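Snack and craft room check, Hunidholm
August 16, 2017

Door and fire exit – OK. Opens all the way, nothing stacked behind it, hooray.

Lighting – OK. I gave the flickery one by the window a good long stare and it behaved.

Fridge – needs doing. The seal is tatty at the bottom corner and I've been moaning about it since January. Plillum quoted us 210 for a new door or 2 visits to patch the old one – I'd go for the door.

Walkways – OK, 180 cm clear on the window side, and I did get the tape out.
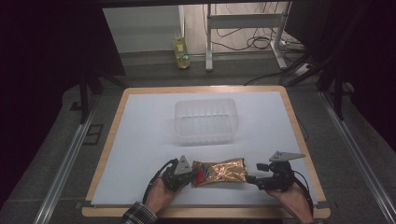 Snack storage – mostly OK. Lids are my big worry in this building (mice, crumbs, you know the story) and the cupboard boxes all snapped shut nicely. The clear plastic tub on the table is an open-topped one, so it's fine for sorting packets but please don't leave food in it overnight! Foil pouches like the gold one in front of it should go into a lidded box at the end of the day, even if they're still sealed.

Table surfaces – OK. Edges feel smooth, no splinters.

First aid box – plasters low again. Pustby sell the big pack, so I'll grab one.

Next check is mine too, unless Lie want to swap.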